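Shared Bench Rules: Frequently Asked Questions
Kulano Robotics Lab
Last updated Sun 31 May

Who can run the two-arm stations?
Anyone who has passed the bench check with Chinyere Tamuno. Visitors from Jarnov need to pass it too, even if they run the same arms at home.

How fast can the arms move?
The limit is 245 mm per second when a person is within reach of the table. With everyone behind the floor line you may go up to 500. Don't change the limits in the config file. Ask first.

Can I leave other things on the table?
Yes, if they sit outside the area the arms need for the task. Keep the middle clear except for the work piece. Drinks need a lid.

What about cables?
Leave enough slack for the full range of the wrist. Before each session, move both arms slowly through their end positions and watch the loops. If one catches, stop and re-clip it.

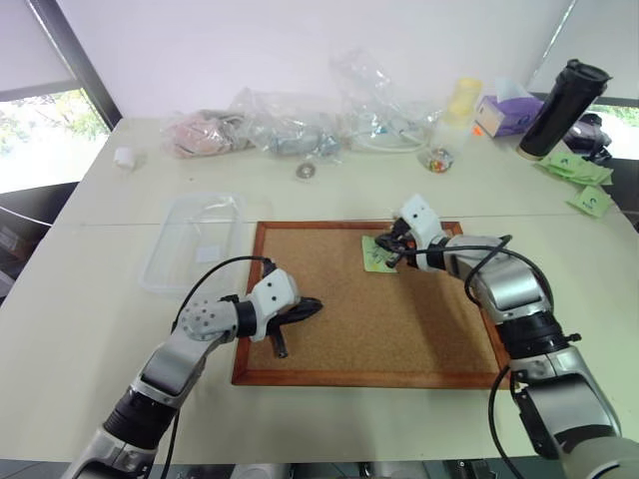

Marker and sticky note task on the cork board, Plellach station.

Are markers and pens treated as tools?
Yes. Anything held in a gripper counts as a tool. Set a minimum height for the tip before you start, and keep your hands off the board while either arm is powered.

Can both arms work on the same board?
Yes, but each one needs its own zone. Crossing zones needs a second person at the stop button.

When do I have to file a report?
For any contact with a person, any contact between the arms, and any dropped tool. Use form 594. Send it to Rokeya Weerasinghe within 3 working days.

Do these rules cover the Tsao cart?
No. It has a separate sheet, kept at the charging dock.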